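Hi Murray,

October's report, a bit early for once! I'm writing this from the box office at Stoten, where the heat came on this morning and I can feel my fingers again, so forgive me if I go on.

**Tickets**

The big one first. We sold 414 tickets across the four nights your grant covers, and that's with the Okadberg show going on sale nine days late because the contract sat in somebody's spam folder (mine). The heavy end of the program did best. Brumstead sold out their night before we'd even hung the posters, and I had people calling me at home asking if there was a waiting list. There wasn't, so I started one. It got to 41 names and I managed to squeeze 17 of them in after the fire marshal agreed to let us take out the back row of chairs.

Lévesque was the soft spot. I love that band, you love that band, but their fans are mostly a three-hour drive away and we put them up against homecoming. I should have checked the school calendar. If we bring them back I'd like to try a summer date and have them headline outdoors.

**Money**

The spreadsheet is in the shared folder, second tab. Short version: we're under on artist fees, over on sound rental, and close enough on everything else that I'm sleeping fine. The sound overage is all from the Okadberg night. Their drummer travels with a kit the size of a parked car and the mics we own just don't cover it, so Zachary McIntyre drove over to the rental place that afternoon and came back with a whole extra case. I'd like to move what we saved on fees to pay for it, if you're okay with that. I know the agreement says I need a yes in writing for anything between budget lines, so an email back would be great.

I haven't touched the advertising money for spring yet. The radio spots did nothing I could measure, and the flyers at the record store and the guitar shop seemed to do plenty. Zachary wants to put the whole lot into printing. I'd keep a little back for online ads, mostly to reach the Lévesque crowd.

**Stage and building**

The new monitors are in and they sound wonderful (thank you, thank you). Every band asked what they were. The loading ramp is still waiting on the city permit. I called twice and both times got a very nice man who couldn't find our file, so I'm going down there in person with a printed copy. Until that's sorted, we're carrying everything up the side steps, and the Brumstead crew let me know how they felt about it!

The merch corner moved to the lobby like you suggested. It's so much better. People stop there on the way in now, and the line for the restrooms doesn't run through the T-shirts anymore.

**Under-21 matinee**

We promised you one all-ages show and it's still owed. The plan is a Saturday-style early start, doors at 2:30, three local bands and one touring act to close. Two of the locals have said yes. The third has exams and will tell me when they're over. For the closer I've asked Okadberg's manager whether they'd do a shorter set with a smaller kit, and he laughed, but he didn't say no.

**What I need from you**

- A yes or no on moving the fee savings over to sound rental
- The updated logo, the one on our poster file is the old blue version
- Whether you want seats held for your board at the matinee, and how many

I'll send the signed artist contracts separately so they don't clog up this email. The Brumstead one is missing a page, I've asked for it again.

You also wanted to know if the survey cards were worth the trouble. I think so. Most people just wrote the name of a band they'd like to see, which is useful to me even if it doesn't make much of a chart, and I'll type them all up for you before the next report.
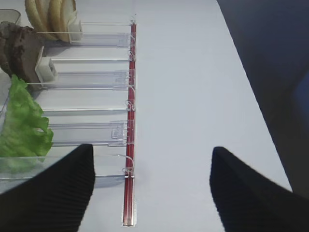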